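A visit to the open day of the Balness vinegar works

In September I went with my wife to the open day at the vinegar works in Balness. I had wanted to see this place for a long time. I cook a lot at home, and in my kitchen there are always four or five kinds of vinegar, but I had never seen how it is made in a large quantity. The works is open to the public only one time in the year, and last year we had missed it because we read the notice too late.

From Drunisano there is a bus to Balness, and the stop is at the bottom of the hill. From there you walk up a road with no pavement. Please take care with the lorries, they come down quite fast. We arrived at half past nine and there was already a queue in front of the gate. The entry is free, but you must write your name in a book and put on a paper hat and a pair of blue covers over your shoes. The covers are slippery on the stairs. I would advise to hold the rail.

Groups go in with 30 people at a time. Ours had many families and also a few persons who make their own cider and had very precise questions. The guide was patient with all of them. She spoke with a soft voice, and in the first hall, where the pumps are running, I understood only half of what she said. If you can, stay close to the front.

The first hall is for the apples. In September the harvest is just starting and there were trailers in the yard with early fruit, small and a little green. The apples are washed in a long channel of water, which moves them by itself to the mill. After the mill comes the press, and the juice goes down through a pipe in the floor. What is left is dry and brown like wet cardboard that has been in the sun – it goes to farms for the animals. The smell in this hall is very nice and sweet. Later it changes.

The juice becomes first cider, in closed tanks, and only then vinegar. I knew this from books, but I had not understood how different the two steps are. For the cider, the air must stay out. For the vinegar, the air must come in. The guide said that most of the mistakes people make at home are from mixing up these two, and one of the cider makers laughed and looked at his shoes.

There are two methods in the works. The quick one is in steel tanks, where air is blown into the liquid from below and the vinegar is ready in a few days. The slow one is in the old building, in wooden barrels lying on their side, each one with a hole covered by a cloth. There are 134 of these barrels, and the number is painted on a board by the door. In this room you feel the acid in your eyes at once. A small boy from our group had to go out with his father, and I was also happy when the door was opened again. The slow vinegar stays there for more than one year. It is darker, and to me it smells a little of nuts.

On the wall in the corridor there are photographs of the works from earlier times and a framed page from an account book. The page shows the sale of 3,307 bottles in one month, written by hand with beautiful numbers. I stood in front of it until the group had gone on without me, and I had to run in my blue covers.

The last part of the tour is the bottling. It was not running on that day, which I found a pity, as I had hoped to see it most of all. We could only walk along the belt and look at the empty bottles waiting in their place. One large tank beside it has a sign with 1,070 litres, and the guide said this is the tank for the herb vinegar with tarragon. This one is made for a shop in Hartono and you cannot buy it in the works, only there.

After the tour came the tasting, in the former stable. They give you the vinegar in a spoon, or in a glass with cold water and a little honey, and there is bread between the samples. We tried six kinds. I liked the slow apple vinegar best, and my wife preferred the pear. The raspberry was too sweet for us, but the children in the group came back for it several times.
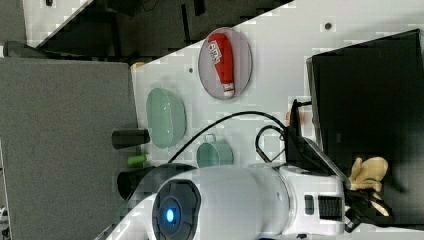

A good vinegar does not need a special cupboard, and this was the answer I was most glad to get in the tasting room. I had asked if it must be kept cold after opening. It must not. It should only stand closed and away from strong light. I have often kept my bottles near the window for their colour, and now I have moved them. The guide also said that it should stand upright, as the acid is not good for every kind of cap if it touches it for a long time. A bottle lying on its side on a plate, like the red bottle-shaped thing with the white cap, is fine for a moment on the table, but vinegar should not be stored that way for months. With wine and a real cork it is different, and I think this is why many people lay everything down.

The shop is small and only one person was at the till, so we waited nearly 30 minutes. You can pay by card. The slow vinegar is sold in two sizes, and the big one is better value if you use it for salad every day. They also sell a mustard made with their own vinegar. We bought two jars and I regret not taking more.

For lunch there was soup and potato salad in the yard, under a roof. The potato salad was sour, as you can imagine, and very good. We ate at a long table with a couple from Likamus who come every year. They told us that in the afternoon the groups are smaller, so next time we will arrive after lunch.

The bus back to Drunisano goes at ten past three and then not again until five. We took the first one. My jacket smelled of vinegar until the next morning.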